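Flulldale Leisure Trust > Meetings > Pool and Changing Rooms Group > April

Reading time: 3 minutes

MINUTES OF THE POOL AND CHANGING ROOMS GROUP

Held in the upstairs office, Flulldale Baths, 10.15 am

Present: Carmela Sala (chair), Teemu Vainio (plant and building), two members for the swimming clubs, the duty manager, the clerk (minutes).
Apologies: the schools member.

1. Minutes of the last meeting
Agreed with one change. Under item 4, "backwash pump" should read "circulation pump".

2. Matters arising
2.1 The lane rope reel has been repaired and is back in use.
2.2 The gap under the door to the first-aid room is still open. TV to fit a brush strip.

3. Plant report
3.1 TV reported that the Vestach filter was opened in March. The top layer of sand had set hard on one side and was broken up and levelled. Pressure across the filter is now within the normal range.
3.2 The dosing controller lost its settings twice after power cuts. Sadowski have quoted £300 for a battery unit, fitted. Agreed.
3.3 Water use for the month was 1282 cubic metres. The clubs asked whether this included the showers. TV confirmed that it did - there is one meter for the whole building.

4. Changing rooms
4.1 The floor drain nearest the family cubicles is slow. The trap has been cleared but the fall of the floor is wrong at that point. TV to get a price for relaying the tiles.
4.2 Lockers: 14 to 20 still take the old coin. New locks to be ordered with the next batch of keys.

5. Towel hire
5.1 The duty manager gave figures for the first full year. Hires came to 2594, against a forecast of 1000. Most were at weekends and in the school holidays.
5.2 The laundry contract with Ukimine ends in the summer. The price is per kilo, so thicker towels cost more to wash and take longer to dry. CS asked for a second quote based on a lighter weight of cloth. 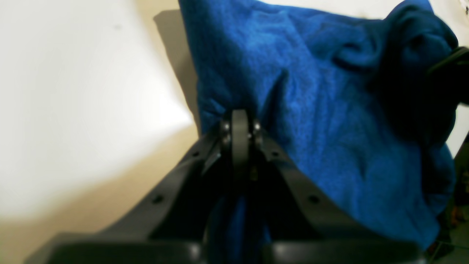
5.3 The deposit will stay as it is. One club member asked for a lower rate for season ticket holders. Deferred until the laundry price is known.
5.4 Towels past use for hire to be cut up for cleaning - plant room only, not poolside.

6. Timetable
6.1 The early lane session will start at 6.45 am from the beginning of next term. The clubs accepted this on condition that the side door is unlocked by 6.30 am.

7. Any other business
7.1 The clock at the deep end runs slow. TV to replace the movement.

The meeting closed at 11.40 am. Next meeting to be arranged by the clerk.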